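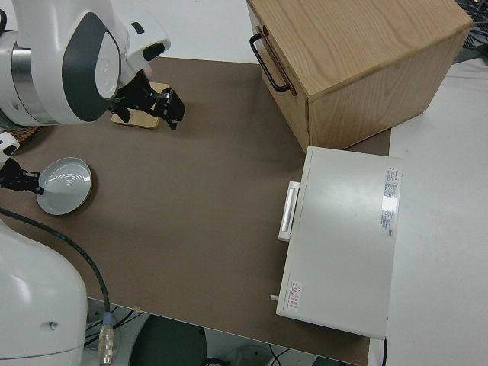 Leave the Mugs Out

September 18, 2024

Most kitchen advice starts with clearing the counter. Put it all behind doors, the advice says, and the room will feel bigger. I followed that for years in a rented place on Hepburn Street, and I have come around to the opposite view. The things you use every day should stay where you can see them and reach them with one hand.

My kitchen there had 947 square feet of apartment around it and very little cupboard. What cupboard there was went deep and dark. Mugs sat two rows back. To get the one I wanted I had to move the others, and I chipped three of them doing it. Plates were in a stack under the mixing bowls. A coaster would go into the drawer and not be seen again until October.

When I moved, I bought a mug tree from a shop in Lallby for 18 dollars. It was the first thing I had ever bought for the counter on purpose. A mug on a peg is dry by lunch, it doesn't collect crumbs, and you can tell without opening anything whether there is a clean one. I use mine four or five times a day. I can't say that about anything I keep behind a door.

Baskets are the other thing I would defend. People who like clear counters tend to dislike baskets, and I understand it, as a basket will take whatever you drop in it. Mine from Horketti has held onions, mail and a bicycle light. But a shallow round one that only gets food is as good as a shelf. You see what you have, so you cook it. 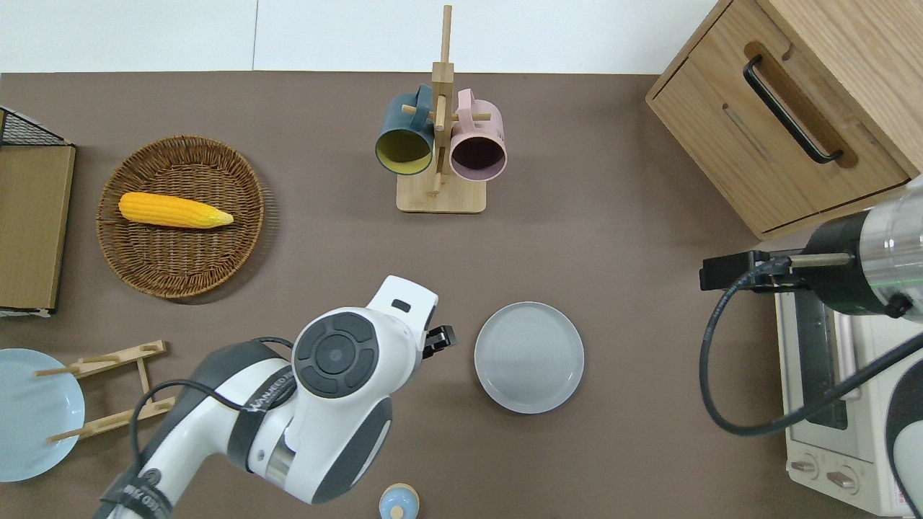

Mugs on a wooden tree, with the corn in a wicker basket beside it.

Wood helps too. I don't think everything has to match, and a store that sells you the whole set is mostly selling you the set. But a few pieces in light wood will make a crowded counter easier to look at. The mugs can then be any color you like. I would rather have a dark teal one next to a pink one than six in gray.

Plate stands I am less sure about. The folding kind takes up a good bit of room when it's open, and I have never owned one that stayed where I put it. If you own 8 plates or fewer, stack them. If you have more, a rack against the wall does the job better. Sotik made one I liked, with the board at the back, and I gave it away in the move, which I regret.

The same goes for small drawer boxes. A drawer on the counter is still a drawer. It's fine for tea bags, batteries and rubber bands -- things you want near you but don't need to look at. I would not put spoons in one.

There is a cost to all this. Open things get dusty, and some 30 minutes of my weekend goes to wiping pegs and shaking out the basket. A friend with a closed kitchen spends none. She also spent part of last winter convinced she had no large mugs, and bought two more. They were behind the colander.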